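Table Shop in Lidville Hands the Heavy Lifting to a Machine

Anyone who has ever helped a friend carry a dining table up a flight of stairs will have some sympathy for the finishing crew at Isov, the furniture maker on the east side of Lidville. Until this spring, every tabletop that came out of the sanding room was picked up by two people, walked across the floor, turned over, walked back and set down again, and on a busy day that could happen 117 times before anyone went home. It is a lovely place to work, the crew will tell you (the coffee is good and the windows are enormous), but it has been hard on a lot of backs.

Since May, the carrying has been done by an automated lift line supplied by Voß, and the smaller jobs, such as setting out corner blocks and picking up hardware, are gradually being taught to a set of two-fingered grippers running on software from Zostico. The teaching is done by the finishers themselves, who hold a gripper in one hand and do the job the way they always have, over and over, right there at the bench. So far they have recorded 2,427 of these short runs, and the company hopes to keep going through the fall.

The grippers have black fingers with rough, textured pads on the inner faces, and they open wide. Pale wood with a big, looping grain is what customers have come to love from Isov, and keeping it free of marks is the thing the crew worries about most, so the pads were the subject of a good many lunch-hour conversations before everybody was happy with them.

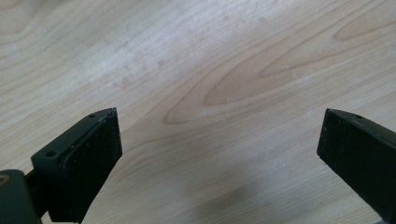
What Changes for the Crew

All 58 people in the finishing department have kept their jobs, and the hourly rate went up a little for those who signed on to train the grippers. Four of the former carriers have moved over to final inspection, where they spend the day with a lamp and a soft cloth, and two more are learning to look after the lift line. The early shift still starts at six in the morning, though there is talk of pushing that back to seven, and you can imagine how popular that idea is!

Some things have been harder to get used to. The lift line hums, and a few of the longtime finishers miss the chatting that came with carrying a table together. The company has put a second break back into the afternoon, partly for that reason, and the crew can stop a recording session whenever they like.

Visitors can see the new line at the Isov open house next month, from ten in the morning until two, with lemonade and sanding lessons for the kids.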